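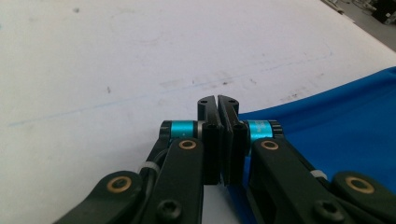 ¿Cómo recupero una mesa clara sin volver a estropearla?

Philomena Tully
9/11/21

Hola a todos. Llevo tiempo leyéndoos y hoy por fin me animo a escribir, porque tengo un problema tonto que me está quitando más ratos de los que quisiera. En casa tenemos una mesa grande de color crema, de la marca Sullance, que compramos cuando nos mudamos a Quartey y que sirve para todo: se desayuna en ella, se doblan sábanas, se hacen deberes y los domingos mi suegra estira allí la masa de las empanadas. Por supuesto, está llena de cercos. Hay algunos grises, de apoyar cosas de metal, y luego unas manchas amarillentas que yo creo que son de cúrcuma, aunque no pondría la mano en el fuego.

El tablero es de madera lacada, o eso me dijeron en la tienda (la factura solo pone «lacado mate» y un código). He probado con jabón de fregar y agua templada, y con eso se va lo de encima, pero los cercos siguen ahí tan tranquilos. Una vecina me ha recomendado lejía rebajada, y mi cuñado quiere lijarla entera y barnizarla, que es su solución para todo en esta vida. A mí me da miedo tanto lo uno como lo otro. ¿Alguien ha pasado por esto? No me importa dedicarle una tarde entera si hace falta, pero no querría quedarme sin mesa en noviembre, que es cuando nos juntamos todos.

¡Mil gracias de antemano y perdón por el rollo!

Jomar Fajardo

Buenas, Philomena. Primero de todo, nada de lejía, por favor, que en un lacado mate claro puede dejarte un corro más feo que el que tienes. Y a tu cuñado dale un café y que espere sentado.

Yo tuve una mesa muy parecida durante 9 años, con tres criaturas en casa, así que de cercos sé un rato. Las marcas grises que cuentas suenan a metal: el cazo, la base del molde, las llaves, esas cosas rozan y dejan su rastro sobre la laca sin llegar a rayarla. A mí me salían con bicarbonato y unas gotas de agua, una pasta blandita, que se note cremosa entre los dedos. La pones con un paño de algodón muy suave, das vueltas pequeñas sin apretar, y retiras enseguida con otro paño húmedo. Prueba antes por debajo del tablero o en una esquina escondida, y déjalo secar del todo antes de decidir, que en mojado todo parece estupendo y luego vienen los disgustos. Ojo, que en mate, si te pasas frotando, sacas brillo, y eso ya no tiene vuelta atrás. Es mejor hacer dos pasadas flojas en días distintos que una con ganas.

Con la cúrcuma paciencia. Después de limpiarla bien, acerca la mesa a la ventana unos días, si puedes, porque la luz se come bastante ese amarillo. La mía la tuve junto al balcón de la cocina y la fui girando para que le diera igual por todas partes (mi mujer decía que parecía que estaba tostando pan). La mancha grande se quedó en casi nada, y la pequeña desapareció.

Y para el día a día, un hule o un mantel grueso cuando toque masa, y salvamanteles de corcho. Ya verás qué descanso. ¡Cuéntanos cómo va!

Ewurabena Ofori

goma de borrar blanca de las del cole para lo gris, a mi me funciona. las esponjas magicas no, que lijan

Wumpini Ankrah

Añado una cosa a lo que te ha dicho Jomar, que me parece muy bien explicado. Antes de nada yo llamaría a la tienda con el código de la factura, porque «lacado mate» puede querer decir varias cosas. En mi caso resultó que el tablero no era madera maciza sino chapado, y si llego a lijarlo me lo cargo en la primera pasada. El carpintero que vino a verlo, un señor encantador que se quedó a merendar, me enseñó el canto, que es donde mejor se nota: si la veta de arriba no continúa por el lateral, desconfía. Claro que con una laca opaca como la tuya a lo mejor no se ve la veta por ningún lado, y entonces toca preguntar.

Si al final hubiera que relacar, pide precio antes de ilusionarte. A mí me pidieron 400 por un tablero bastante más pequeño que el que tú describes, transporte aparte, y preferí quedarme con mis cercos y un mantel bonito de mi madre. Tampoco le cojas manía a la mesa, mujer. Si se hacen empanadas en ella todos los domingos, alguna marca le tiene que quedar. Por cierto, ¿esa suegra comparte la receta de la masa?

Contacto | Aviso legal | © Semik, comunidad de ayuda para la casa | Volver arriba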